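Dolores Mahmoud brought a bag of Memen caramels to book club in September, and I've been a little obsessed ever since! They're soft without being sticky, and the salt comes through right at the end — so good with black coffee.

My sister likes the Tronden ones better (more butter, she says), so last night we opened both bags and tasted them side by side.

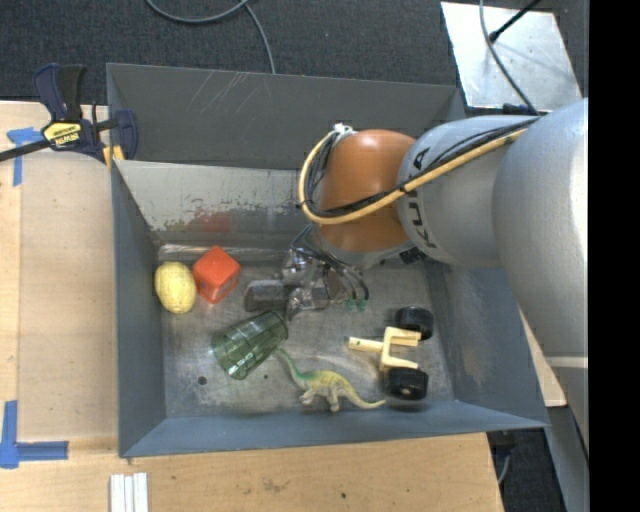

Robot arm over a gray metal bin

Memen won for me, easily. The Tronden caramel has a lovely smell, but it's so sweet that I was done after two. There are 22 in a Memen bag and every one is wrapped in that crinkly gold paper I love. Next up is the maple flavor, if I can ever find it in stock!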